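Open Day at Clullance, or How I Watched an Arm Go on Strike

I'd been meaning to get over to Osstead for the Clullance open day for three years running, and something always came up. This time I put it on the fridge in red marker and went. It's 80 miles from my front door, the last stretch behind a hay truck, and I still got there before the coffee was out!

If you don't know Clullance, they're a small robotics shop on the old cannery road. They work on two-armed setups for kitchens and tidy little bench jobs, and a lot of what they do happens in simulation first. Once a year in May they open the doors, put out pastries (the ones from Saraç, the bakery in Stenville, so you know they mean it) and let people like me wander around asking questions.

Our group had 25 people in it and our guide was Marjatta Miettinen, who runs testing. I liked her right away. Another guide might have started with the shiny stuff, but she started with a fault. The night before, one of the real arms had stopped dead in the middle of a move and wouldn't clear its error, and she hadn't had time to sort it out. So she told us we could either skip that bay or come and watch her work on it. We all went to the bay, of course.

The arm was parked halfway through a reach, behind a waist-high barrier, with a red tag hanging off the power switch. The error on the little screen was 2384, which Marjatta said is their own code for "I was told to go somewhere and I didn't get there." Could be a collision, could be a loose cable, could be somebody's bad math. The arm can't tell those apart. It just stops, holds where it is, and waits for a person.

A man in our group asked why she didn't just switch it off and on again, and she laughed, but then she got pretty serious. The shoulder on that model has a brake and the wrist doesn't, so if you cut the power with the arm stretched out, the wrist sags. Last winter one of their techs did that with his hand resting under the gripper. Nothing broken, but he had a purple thumbnail for weeks and they rewrote the whole procedure. Now there's a prop that goes under the wrist before anybody touches the switch, and two people have to be there. I asked if people grumble about the two-person rule. "Every single day," she said. 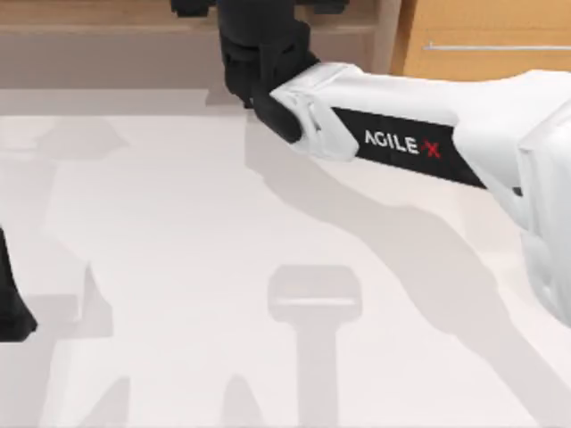 So anyway, before going anywhere near the hardware she pulled up the log and replayed the move in the simulator, slowed way down. I had pictured something like a video game, and it does look a bit like one, but it was a slow and fussy business. She'd step forward, stop, look at the joint numbers, step back. The simulated run went through perfectly. The real one had quit at step 265. She ran it again with a heavier gripper and it still went through. Then she asked one of her coworkers to read her the cable routing off the real arm, and there it was! The cable had been re-clipped after a cleaning, a hand's width too short, and at that point in the reach it pulled tight against the elbow. There's no cable in the simulator, so the simulator was perfectly happy.

I thought that was the best ten minutes of the day. She didn't seem embarrassed at all. She wrote it on the whiteboard under a list of other things the simulator doesn't know about (sticky table, warm motors, "Dave's mug") and said they'd add a cable check to the morning walk-around. They propped the wrist, powered down, moved the clip and brought it back up while we stood behind the barrier. It twitched once on startup and half of us jumped.

The rest of the tour was good too, if a little rushed after all that. There's a parts room with a very nice label system I'm going to steal for my garage, and a practice area where kids could drive a small gripper with a joystick. The line for that was long and I did not get a turn, being 61.

Couple of practical notes if you're going next year. Parking is behind the building, and the sign for it faces the wrong way, so go past the entrance and double back. Wear closed shoes, they do turn people away for sandals. Get to the pastries before the first tour lets out. And ask for Marjatta's group if you can, it fills up early.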